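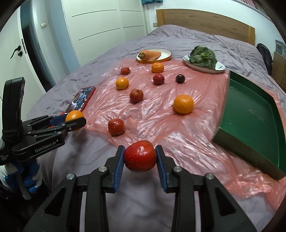
2025-09-18
Gripper pads and cameras, soft-surface setup (bed, pink sheet, produce)

Goal for this round: decide whether the blue ridged pads stay on both hand units for the December block, or whether we go back to the flat Sellik pads. Second question is which controller firmware to freeze. Calado wants one answer on both and I'd like to give it to them from numbers this time.

Setup. Two hand-held units, left and right, both with the ridged blue pads for the first half and flat Sellik pads for the second. Controller is the Drutitz board on both sides, same firmware, same grip log format. The surface is the bed with the duvet left as it is and the plastic sheet over it. Fruit goes on the sheet, vegetables stay on the plates at the headboard end, tray on the right. Task is pick one piece, lift, hold, put it in the tray. Either hand may pick. Total picks logged: 159 over both pad types.

Ridged pads, notes as I went:

Apples are easy. The ridges catch on the skin and the apple doesn't turn during the lift, even when I come in off center. With the flat pads the same grasp lets it roll toward the fingertips and I have to close further to stop it.

Oranges are fine with either pad. The larger orange needs the jaws close to full opening and there isn't much room for error on the approach. If I come in tilted, one finger touches down before the other and pushes the orange along the sheet. That is a wrist problem on my side, so I did not count it against the pads.

The shriveled fruit is where the pads differ most. Ridged pads hold it at a lower closing force but leave lines on the soft spots. Flat pads leave nothing, and dropped it 4 times in the second half. Ridged dropped none of them. I can live with lines.

Plum: small, smooth, sits low in the creases of the sheet. Both pads reach it, but the sheet tends to come up with it. On 3 picks the plastic was caught between pad and fruit and the log shows a good grasp when it wasn't one. Need to mark those by hand before anyone uses the file.
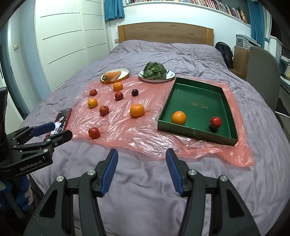 Opening width. Measured at the pad tips, the two units don't agree when fully open. The left reads slightly narrow. I swapped the pads between units and the difference stayed with the unit, so it's in the linkage or the zero, and the pads are cleared. Re-zeroed the left one through the Drutitz menu and it improved but did not go away. Check the pivot screws next time it's on the bench.

Controller. Old firmware logs the grip value late when both units close close together in time. Newer one fixes this but resets the zero after a battery change, and you have to remember to redo it. I forgot once and threw out that run. I still prefer the newer one. A line on the start checklist covers it.

Cameras. Kept exposure fixed for the whole session at 1/600. The sheet throws a lot of glare and auto exposure kept hunting every time the hand moved over a crease. Fixed is darker toward the wardrobe side but steady, and the fruit edges are clean. The dark green tray is good for this, oranges stand out in it with no trouble. The red fruit is harder to separate from the pink plastic when the view is low. Laltton has a matte gray mat we could borrow to compare, but then we lose the slipperiness, and that was the reason for using plastic in the first place.

Phone. Tried it with the left unit as a thin, flat object. Ridged pads held the red case at an angle without slipping. Flat pads let it swing around the contact line. Not part of the pick count.

Fatigue: my right wrist was sore by the end, left was fine. Handle wrap on the left is thicker. Wrap the right one the same way before the next session.

Where this leaves things:
Ridged pads on both units.
Newer firmware, with re-zero added to the start checklist.
Fixed exposure stays.
Left unit to the bench for the linkage check.

Still open: whether to cap closing force for soft fruit. The log has enough in it to pick a value, I just haven't plotted force against fruit type yet. Also want to repeat the plum picks with the sheet pulled tight and taped at the corners, same pads, same firmware, and see if the false grasps go away.

Spare pads are in the Sellik bag, one pair has a torn ridge, don't use it.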